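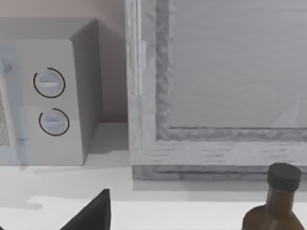
Microwave corner of the Sodmont kitchen, gripper finger at the bottom

I've had the Saber wrist kit from Droltia running in our simulated kitchen since July, and I like it a lot more than I thought I would! Setup took me two evenings. Most of that went on the wrist camera offset, which the manual covers in one grumpy paragraph (thanks to Houda Ramadan for sending me her numbers).

The kitchen scene loads fast and the microwave dials are nice and clear to aim at. My one gripe is the finger alignment – after around 1,000 resets mine had drifted, and the fingertips closed a hair off center. You fix it in the joint panel: zero both fingers, close them on the test block, save, restart. Do the restart! I skipped it the first time and lost a whole morning chasing a fault that was only an old config.
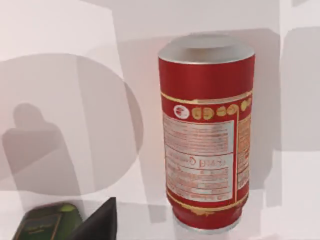 Does the finger calibration carry over when you update the kit?
Only if you export the profile first and load it again afterward, so keep a copy somewhere safe.

Looking after it is easy enough. I rerun the alignment check before any long batch, and Clyde Haverford keeps our saved profiles in one folder so we don't overwrite each other's. Six profiles so far – the naming is a mess, and that's on me.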